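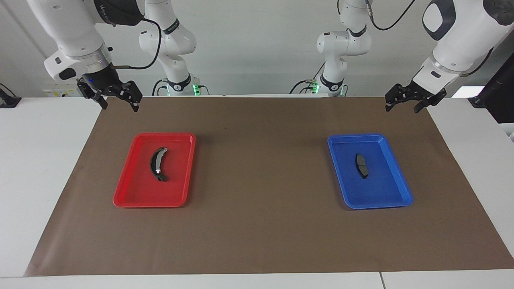 Brown paper has a direction, and most people who cover a bench with it never check which way it runs. Kraft sheet is made on a moving wire, and the fibres settle mostly along the line of travel. Across that line the sheet takes up moisture and swells far more than it does lengthwise. Tape all the edges down in dry weather and the sheet will buckle when the humidity rises, with the ridges running parallel to the grain.

The test is simple. Cut a small square, mark one side, dampen one face and watch it curl. The axis of the curl is the grain direction. Most rolls sold in Australia have the grain running along the length, so a piece pulled straight off the roll will grow mainly in width.

Kametti, a converter that supplies framers and pottery studios, sells bench paper in 2 finishes. The machine-glazed sheet is polished on one face and resists light spills. The unglazed sheet, sold as Skitine, is rougher and absorbs more – useful under glue or ink, less so under clay, which drags at the surface and lifts fibre.

Weight matters less than buyers expect. A heavier sheet lies flatter but holds its roll curl longer, and May to August is the worst period for it in an unheated shed. Cutting sheets 8 hours ahead and leaving them curl side down under a board removes most of the set. Reverse rolling is quicker but can crease the glazed face.

For fixing, Sulleo low-tack tape on the two grain-end edges is enough. The other two edges should be left free to move. Leave a gap of 4 millimetres at any wall or upstand.

Used sheets can go into household paper recycling if they are clean and dry. Anything carrying resin or oil paint should be kept out.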